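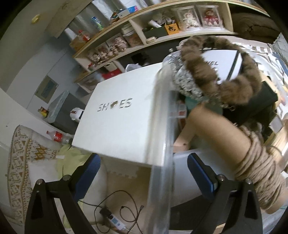 Cirnstead Hallway Cabinet, two-door, white
Reviewed by Jocelyn Calimlim

The Cirnstead is a flat-pack hallway cabinet sold in one width and two depths. I bought the shallow version in September to replace an open rack, and have used it daily through a wet spring. It is 895 mm high, which puts the top at a convenient level for keys and mail and clears the light switch in our entry.

Construction

Carcass panels are 16 mm melamine-faced particleboard. Edges are banded on the front and top only. The back edges are raw, and I sealed mine with two coats of water-based varnish before assembly, as the cabinet stands on tile that gets mopped. The back panel is 3 mm hardboard in two pieces with a plastic joining strip. It slides into a groove and contributes most of the racking stiffness, so check that it is fully seated before the last side goes on. Mine was not the first time, and the doors would not line up.

Fasteners are cam locks and dowels. Two cams in my kit were out of round and would not tighten past a quarter turn. Replacements arrived in nine days, free of charge, after one email.

Assembly

Allow two hours alone. The instructions are drawings only, and step 11 shows the hinge plates upside down. Harpreet Ross, who has put together the deep version, found the same error in his copy. The pilot holes are in the right place for either orientation, so the mistake only shows up when the doors are hung.

The wall bracket is a single steel angle with one slot. It suits masonry. For plasterboard you will need to find a stud within 50 mm of the cabinet's centreline or add a batten, and the supplied screw is too short for either. I used a 65 mm screw into the stud. Do not skip the bracket: with both doors open and the upper shelf loaded, the unfixed cabinet tips with a light pull.

Shelves

There are four shelves, adjustable in 32 mm steps. The depth of the shallow version is the main limitation. Flat shoes up to a men's size 10 sit straight. Anything longer has to go in at an angle, which costs one pair per shelf. Work boots fit only if a shelf is removed.

To check sagging I put 12 kg of paint tins on the middle shelf and left them for a week. Deflection at centre was 3 mm, and 1 mm of that remained after unloading. Ordinary footwear will not trouble it.

Ventilation is poor. The doors close against a full-length lip and the back has no openings. Damp runners were still damp the next morning. I drilled six 20 mm holes in the hardboard behind the lower shelves, and that improved matters. The maker should do this at the factory.

Hinges and finish

The hinges are soft-close and adjust in three directions. One door has dropped slightly and needed a half turn at the top hinge. The white finish marks easily with black rubber but cleans with a damp cloth and a little bicarb. There is one chip at the bottom left corner from the vacuum cleaner.

Compared with the Wike

The Wike tilt-out cabinet costs more and takes up half the floor depth. It holds fewer pairs, and its plastic pivots creak. Choose it for a narrow corridor. For an entry of normal width I would buy the Cirnstead again, in the deeper size.

Rating: 3.5 out of 5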